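Media Releases | Housing and Tenancy

February
By Fjeld Communications

Fjeld to refit kitchens in 140 Trerketti rental homes

TRERKETTI – Fjeld, the non-profit housing provider, will replace the kitchens in 140 of its rental homes at Trerketti under a program that begins this winter. Work will start in the Rallov Street walk-ups and move through the estate one stairwell at a time. Tenants will stay in their homes during the works.

The program follows a survey of the estate's 529 households, of which 206 sent back a form. Bench space was the most common request, ahead of better lighting and deeper cupboards. Many tenants also asked for a place to plug in a kettle that was not beside the sink.

"Most of these kitchens were laid out when the buildings first opened, and they have been patched ever since," said Jucélia Bezerra, Director of Homes at Fjeld. "Our tenants told us plainly what they wanted. They want room to put things down, and they want the tap fixed properly the first time."

Each household will choose from two bench finishes and three cupboard colours. Corner layouts will be offered wherever the existing plumbing allows. Dishwashers are not included in the standard fit-out, but a capped water connection and a power point will be provided so that tenants can install their own.

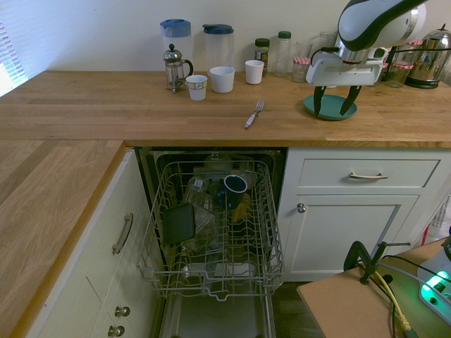 Photo: Fjeld / supplied

Drulotach, the head contractor, will assign a site supervisor to each building. Tenants will receive written notice of their start date 20 days in advance, followed by a telephone call in the week before work begins. Noisy work will not start before 8 am.

A shared kitchen will be open in the Trerketti community room for the length of the program. Households without a working stove may use it at any hour, and lockable cupboards will be available on request.

Rents will not rise as a result of the refit. Tenants who have paid for their own improvements, such as shelving or splashback tiles, should tell the tenancy office before their inspection so the items can be kept or removed with care.

An information session will be held in the community room on Wednesday at 6 pm. Interpreters can be arranged through the tenancy office.

Media enquiries: Fjeld Communications, Trerketti office

Last updated: February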